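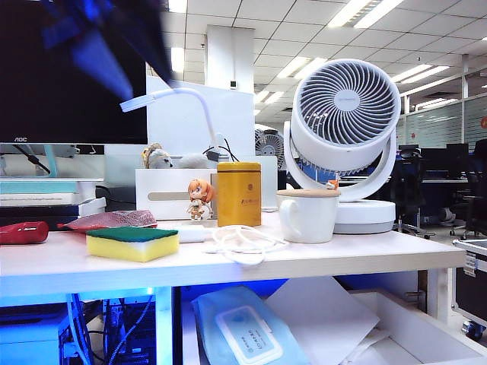

A sponge, a red pouch and a box of tissues on the desk.

Let the Beer Get Old Already

I drank a four-month-old IPA last week and it was great, and I've been grumpy about it ever since.

The beer was Bamard's flagship, the plain one in the plain can, and the only reason it was on the shelf at all is that somebody had shoved it behind the seltzer. It was marked down to 2 bucks. The kid at the register looked at the date on the bottom, looked at me, and asked if I was sure. I was sure! I took it home, let it sit in the fridge overnight, and had it with leftover chili. Orange peel, a little pine, that nice dry cracker thing in the middle that I like and that you can't find when the beer is three days old and still tastes like somebody emptied a bag of lawn clippings into it.

I think we've gone completely nuts about freshness. I say that as someone who went nuts about it early. I used to turn every can upside down in the store. I once put back a four-pack of Stetatura's double because it was nineteen days old, and I remember feeling smart about it in the parking lot.

Yes, hops fade. Light is bad, heat is worse, and a bottle that spent the summer in a window deserves to go down the drain. I'm not arguing for skunk. What bugs me is that "fresh is better than a year old" somehow turned into "Tuesday is better than Thursday," and now people I drink with won't open a can past its third week without making a speech first.

And plenty of these beers are flat-out not ready. Stetatura did a can release that I stood in line for, number 247 if you want to know how my Saturday went (they hand out little tickets, like a deli). I cracked one in the car, and yes, my wife was driving. It burned. There's a scratchy, raw thing at the back of the throat you get from a really heavily hopped beer that went into the can yesterday, and this had it so bad I coughed. I left the other three in the fridge door and forgot about them until May, when I needed the space for potato salad. They were soft and peachy and I could have had six. Same beer! And online it had already been written off by everyone who drank theirs in the first weekend.

That's the other half of my complaint. The beer app I use shows 759 ratings for that can, and when I scrolled back through them, almost all of them landed within a few days of the release. So the score that's stuck to that beer forever is a score for the burny version. The brewer could have held it back two weeks, but then the hype crowd would have been mad about the date on the bottom. I don't know how you win that one.

Malty stuff gets it even worse, for no reason at all. Esia makes a brown ale I'd put up against anybody's, and my local shop dumps it in the discount bin at ninety days like it's yogurt. A brown ale. It has hardly gotten its shoes on. Ki, their little barrel side project, at least prints "give it a while" on the neck of the bottle, and I saw a guy at the shop complain that the bottle date was last fall.

I keep notes on this, in a fairly sloppy way. There are 317 beers in the notebook now, and I started writing the age next to the name about halfway through. The pages where I've used the word "wow" are all over the place. Some are a week old. A lot of them are six weeks, eight weeks, and one is a pilsner I found in my brother-in-law's garage that by rights should have tasted like a wet box. I don't claim this is science — half of it is written in a bar, and I can't read some of the rest.

So here's what I'd like. Print the date, absolutely, print it big. Keep the stuff cold. But shops, please quit treating a month like a death sentence, and drinkers, please buy two of something and leave one alone for a bit. Put it behind the mustard. If it's worse, fine, write me and tell me I'm a crank, I've got thick skin and a lot of old beer.

Meanwhile I'm going back for the rest of that Bamard. There were five cans behind the seltzer and I only took one, like an idiot.

Posted 3/22/18

Contact | Copyright, all rights reserved | Back to top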